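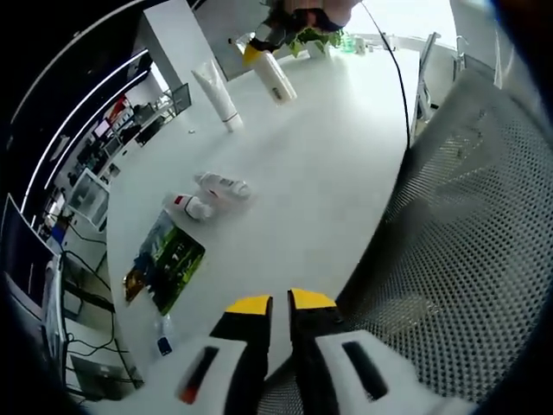 Última modificación: 23 de enero de 2026

Hilo del club de robótica de Tristberg. Lo prometí cuando cerramos la primera parte del proyecto Sestar, así que lo voy poniendo por partes.

El proyecto consiste en recoger una mesa. Sobre la mesa hay botes y botellas, el robot los coge y los deja de pie en una bandeja. La mesa es la blanca grande de nuestra sala y los objetos son los que tenemos por allí: botes blancos de plástico, botellas pequeñas, un tubo alto, vasos.

Empezamos en septiembre. Somos 5 en el equipo, de cursos distintos, y solo dos habíamos tocado un brazo antes. El resto venía de programación o de diseño mecánico.

El brazo del club se llama Mathias. El nombre ya estaba puesto cuando entramos y lo dejamos así. Es viejo, lento y repite bien las posiciones. Para este proyecto nos vale.

La primera idea fue programar los agarres a mano, con una posición fija para cada bote. Funciona mientras nadie mueva nada. En cuanto un bote gira un poco, la pinza cierra al lado.

Pasamos entonces a demostraciones. Una persona hace la tarea con una pinza de mano, se graba, y con esas grabaciones se entrena el modelo que luego mueve a Mathias. La pinza de mano la llamamos Jonex, y la de Mathias lleva los mismos dedos.

Sobre Jonex, que es lo que más me han preguntado: dedos negros, almohadillas amarillas en las puntas y carcasa blanca. La apertura se controla con la mano que la sujeta. La cámara mira hacia los dedos y lo que tienen delante.

Las almohadillas fueron el primer cambio. Los dedos sin nada resbalaban en el plástico liso, sobre todo en botes tumbados. Con un material más blando agarra mejor, pero hay que revisarlo porque se va despegando por el borde.

Segundo cambio: el color. Las primeras almohadillas eran grises y en las grabaciones costaba ver dónde terminaba el dedo. Con el amarillo, revisar los vídeos es mucho más rápido. No sé si al modelo le ayuda. A nosotros sí.

Cómo es una toma. Se colocan los objetos, se empieza con la pinza abierta cerca del borde de la mesa, se va al objeto, se coge, se lleva a la bandeja, se suelta y se vuelve al borde. Si algo se cae, se sigue y se apunta. No se corta la grabación a mitad.

El objetivo era llegar a 600 tomas antes de entrenar en serio. Llevamos 418 válidas. Las descartadas no las cuento aquí, están en una hoja aparte con el motivo.

Motivos más repetidos en esa hoja:
- se empezó con la pinza cerrada
- la mano libre tocó el objeto
- movimiento demasiado rápido, el vídeo sale borroso
- falta el final de la toma
- se grabó con el calibrado del día anterior

El del calibrado es el que más fastidia. La toma parece buena, la ves entera y está bien, y luego la apertura registrada no coincide con la de los dedos. Perdimos una tarde completa por eso. Ahora se calibra antes de la primera toma y lo firma quien lo hace.

Sobre el orden en la mesa. Al principio lo despejábamos todo y poníamos solo el bote que tocaba. Salían unas tomas muy limpias. El modelo entrenado con ellas se perdía en cuanto dejabas una tarjeta o un cable al lado.

Desde entonces dejamos cosas por la mesa a propósito: una tarjeta impresa, algún cable, botes que no hay que coger. También personas al otro lado colocando o retirando objetos, que es lo que pasa en una sala compartida.

Otra cosa que no teníamos prevista fue la luz. La ventana da bastante claridad a un lado de la mesa y las luces del techo se reflejan según la hora. Intentamos grabar siempre en el mismo turno y fue un error. Ahora repartimos las sesiones entre mañana y tarde.

Objetos fáciles: los botes de pie con tapón ancho. Objetos difíciles: los botes tumbados que están pegados a otro. Hay que entrar con un dedo por el hueco, y si el hueco es pequeño lo primero es separarlos. Eso son dos movimientos y el modelo solo había visto uno.

Discutimos bastante si separar los botes contaba como otra tarea. Al final lo grabamos todo seguido, separar y coger, y lo etiquetamos con un campo más. Quien tenga una manera mejor de hacerlo, que responda al hilo, lo leo todo.

Las botellas transparentes van peor que las demás. En los vídeos se confunden con la mesa blanca y lo único que se ve claro es la etiqueta. De momento las grabamos igual y las tenemos marcadas aparte. No las usamos en las pruebas con el brazo.

Reparto del trabajo. Uno maneja Jonex, otro coloca los objetos y otro mira la pantalla y apunta. Los otros dos revisan tomas anteriores. Rotamos cada sesión para que no aprenda los movimientos de una sola persona. Se nota mucho quién graba: hay quien entra desde arriba y hay quien entra de lado.

Lo máximo que aguanta una persona manejando la pinza sin empezar a hacerlo mal son 12 minutos. Está medido por nosotros, con nuestras muñecas, así que cada grupo lo tendrá que mirar. Después cambiamos.

Del software pongo poco porque está sin ordenar. Cada toma es una carpeta con el vídeo, la apertura de los dedos y una ficha de texto con la lista de objetos y el nombre del turno. La ficha se rellena en el momento. Las que dejamos para el final del día salieron con errores.

Primera prueba con Mathias: se hizo con menos tomas de las que tenemos ahora. Cogía bien el bote de pie si estaba solo. Con dos botes dudaba, se quedaba en medio y bajaba entre los dos. Paramos y volvimos a grabar.

Segunda prueba: ya elegía uno. El fallo pasó a ser la suelta. Abría los dedos un poco alto y el bote caía de lado en la bandeja. Mirando las grabaciones vimos que varios de nosotros hacíamos lo mismo con Jonex. El modelo lo había copiado tal cual.

Desde ahí la norma es apoyar el bote antes de abrir. Parece una tontería y cuesta acordarse cuando llevas un rato.

Gasto: poco. El brazo ya era del club, las piezas de la pinza las imprimimos nosotros y los objetos son reciclados. Lo que se compró fue la cámara, el material de las almohadillas y tornillería. El disco para guardar los vídeos lo prestó el departamento y habrá que devolverlo.

Me preguntan por los archivos de las piezas. La carcasa tiene una versión que se puede compartir. Los dedos todavía no, la unión con la carcasa se afloja y la estamos cambiando. Cuando esté, la subo y lo enlazo aquí.

También preguntan si hace falta un brazo para empezar. Para grabar, no. Se puede montar la pinza, recoger tomas y aprender a revisarlas sin tener robot. Eso sí, los dedos tienen que ser los mismos que llevará el brazo, o luego toca repetir.

Y si se puede entrar en el club a mitad de curso: sí. Se viene a una sesión, se mira, se graba un turno y se decide. Hace falta saber llevar una hoja de registro sin saltarse filas. Lo demás se aprende en la sala.

Lo siguiente es terminar las tomas que faltan, casi todas de botes tumbados y juntos, y repetir la prueba con Mathias con la bandeja cambiada de lado. Los resultados los pongo en este mismo hilo, salgan como salgan.

Añado por las respuestas: la bandeja es una de comedor con un trapo debajo para que no se mueva. No tiene sensores ni marcas.

Añado otra: la silla de malla se queda donde está, la usa quien apunta. Hay tomas en las que tapa parte de la imagen y las damos por válidas si se ven los dedos y el objeto durante el agarre.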